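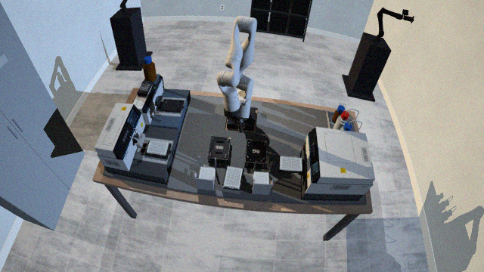
Gillitz Floor Care Concentrate

Gillitz is a neutral cleaning concentrate for hard floors in schools, clinics, laboratories and public buildings. It is intended for daily or weekly use on sealed stone, ceramic and porcelain tile, terrazzo and vinyl. The product is supplied by Killo to institutional customers and is not sold through retail stores.

Use and dilution

For routine mopping, add one capful to a standard bucket of cool or lukewarm water. Heavily used entrances and corridors may require two. Apply with a flat mop or a well-wrung string mop, working toward the door, and allow the floor to dry before it is reopened to foot traffic. Rinsing is not required at the routine strength.

Gillitz may also be used in automatic scrubbers. A low-foam version, Gillitz S, is recommended for machines with small recovery tanks. Operators should follow the settings given by the manufacturer of the machine.

Do not mix with bleach or with acid descalers. Do not use on unsealed wood, cork or freshly waxed surfaces. On older or porous tile – particularly where the sealer has worn thin – a test in an inconspicuous area is advised.

Pack sizes

Bottle, 1000 ml, with measuring cap
Case of 9 bottles
Refill container, 4 liters, with pouring spout

The measuring cap fits the bottle only. A hand pump for the refill container is available separately under the name Adex.

Storage

Keep containers closed and upright, away from frost and direct heat. Unopened product keeps for 3 years. Concentrate that has frozen may separate and should not be used. Diluted solution should be prepared fresh for each shift and discarded at the end of it.

Related products

Peng Grout Cleaner is suited to periodic treatment of tile joints and should be rinsed thoroughly before Gillitz is applied again. Customers changing from a soap-based cleaner may notice some dullness during the first few washes – this is old residue coming away from the surface.

Ordering and advice

Orders received by noon on Thursday are included in the following week's delivery. Safety data sheets and wall charts for the cleaning closet are provided on request. Questions about particular floor types may be addressed to King-fai Choi, Technical Service, Killo.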